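Washing and Caring for Bedding: Tips That Save Time

Bedding gets more use than almost anything else in the house, and most of us wash it on autopilot. The notes below cover sheets, pillows, blankets and comforters, plus a few words on mattresses and storage. Skip to whatever part you need.

How often to wash what

Sheets and pillowcases: once a week if you sleep hot, go to bed without showering or share the bed with a dog. Every two weeks is fine for most other people. Pillowcases can be changed more often than sheets, and if your skin is acting up, try a fresh one every second night.

Duvet covers: every two weeks if you sleep without a top sheet, once a month if you use one.

Blankets: every month or two in the season they are in use.

Comforters and duvets without a cover: every two or three months. With a cover, twice a year is plenty.

Pillows: two to four times a year.

Mattress protector: every second month, and right away after a spill.

Sorting

Wash sheets by themselves. Towels are heavier, they beat up the weave, and they shed lint all over it. They also take longer to dry, so the sheets sit in the heat well after they are done.

Close every zipper and button before the duvet cover goes in. An open cover swallows the rest of the load and you end up with a wet ball of pillowcases in one corner. Turning it inside out also keeps the color a little longer.

Dark sheets and anything red go alone for the first three washes.

Water, detergent and load size

Warm water is fine for most cotton. Use hot if someone in the house has been sick or has a dust allergy, and check the care label first, as some blends shrink. Linen does well in warm or cool water. Silk and bamboo sheets want cold and a gentle cycle.

Most people use too much detergent. The cap on the bottle usually has lines inside, and the lowest one is enough for a set of sheets. If your sheets feel stiff or slightly waxy, run them once more with no detergent at all and half a cup of white vinegar in the rinse. Never mix vinegar with bleach, and leave a full wash between the two.

Fabric softener is not needed. It coats cotton and makes it less absorbent, and on microfiber it does real harm.

Fill the drum loosely. You should be able to put your hand flat on top of the load and push down without effort. A king set with four pillowcases is one load in a regular machine.

Drying without the ball

Sheets twist up in the dryer and the middle stays damp. Stop the machine after 14 minutes, pull everything out, shake it and put it back. Two clean tennis balls or wool dryer balls help with comforters but do little for sheets.

Take cotton out while the hems are still just barely damp. Spread it over the bed or a door for a few minutes and most of the creases drop out.

On a line, hang a sheet by its hem, folded over the line by a hand's width, with the two long sides hanging free. Pegging by the corners pulls them into points. Bright sun is good for white cotton and bad for anything dyed, so hang colors inside out or in the shade.

In winter I dry indoors on two racks pushed together, with a window open an inch. A flat sheet goes over both racks like a tent so the air can get up underneath.

Making the bed so it stays made

Put the fitted sheet on diagonally. Start with one corner at the head, then do the opposite corner at the foot, then the other two. If the last corner keeps popping off, the sheet is probably turned the wrong way. The tag on most fitted sheets goes at the bottom right or top left. If yours has no tag, sew a few stitches of colored thread inside the bottom right corner and you will never have to guess again.

Measure the depth of the mattress before you buy sheets, including any topper. Deep mattresses need deep pockets, and a standard sheet stretched over one will be off by morning.

For the top sheet, lay it with the printed side down so the pattern shows when you fold the edge back. Tuck the foot first and then the sides.
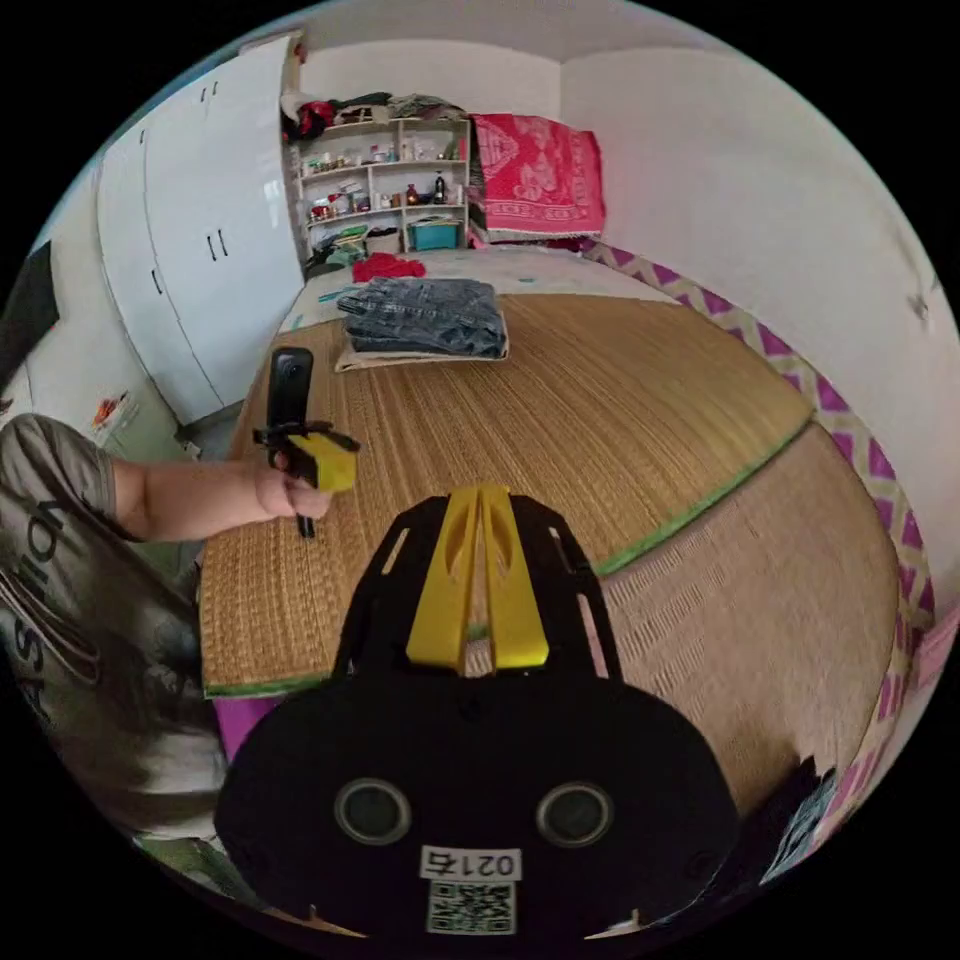
Getting a duvet into its cover

The roll method works well and can be done by one person:

1. Turn the cover inside out and lay it flat on the bed with the opening at the foot.

2. Lay the duvet on top and match the corners. If the cover has ties, fasten them now.

3. Starting at the head, roll the two together tightly until you reach the foot.

4. Pull the opening of the cover around each end of the roll, so the ends are tucked inside.

5. Close the buttons or zipper, leaving the middle for last.

6. Unroll toward the head and shake it out.

It takes a couple of tries to get the hang of it. With a heavy winter duvet, the old way is still easier – turn the cover inside out, reach in, grab the two far corners of the duvet through the cloth and flip the cover down over it.

Pillows

Down and polyester pillows can usually be machine washed. Foam can't. Wash two at a time to keep the drum balanced, on a gentle cycle, with an extra rinse. Dry on low until they are dry all the way through, which takes longer than you expect – two hours is normal. Squeeze the center and smell it. Any hint of damp means it goes back in.

To check whether a pillow is finished, fold it in half and let go. If it stays folded, replace it.

Stains

Blood: cold water only, as soon as possible. Rub in a little dish soap, wait, rinse, repeat.

Sweat: make a paste of baking soda and water, leave it on for half an hour, then wash warm.

Coffee or tea: rinse from the back of the cloth, dab with vinegar and water in equal parts, then wash.

Face cream and body oil: a drop of dish soap rubbed in dry, before any water touches it.

Do not put a stained sheet in the dryer. Heat sets the mark, so check it under good light first.

The mattress

Vacuum it twice a year with the upholstery nozzle. Sprinkle baking soda over the surface in the morning, leave it until late afternoon and vacuum it off. Rotate it head to foot at the same time. I do this in February and again at the end of summer.

Leave the covers folded back for an hour after you get up. The bed needs to air out.

Storing the spares

Two sets per bed is enough, three if you have small children. Fold each set and slip it inside one of its own pillowcases, then stand the bundles on the shelf like books. A strip of masking tape with the bed size on it saves unfolding.

Do not store bedding in plastic for long periods. A cotton bag or an old pillowcase lets it breathe. Vacuum bags are all right for polyester, but down loses its loft if it is left squashed for months.

A reader, Reto Auer, wrote in to say he keeps a bar of plain soap, still in its paper, between the stacks. I tried it and the closet does smell better. Change the bar once a year and use the old one at the sink.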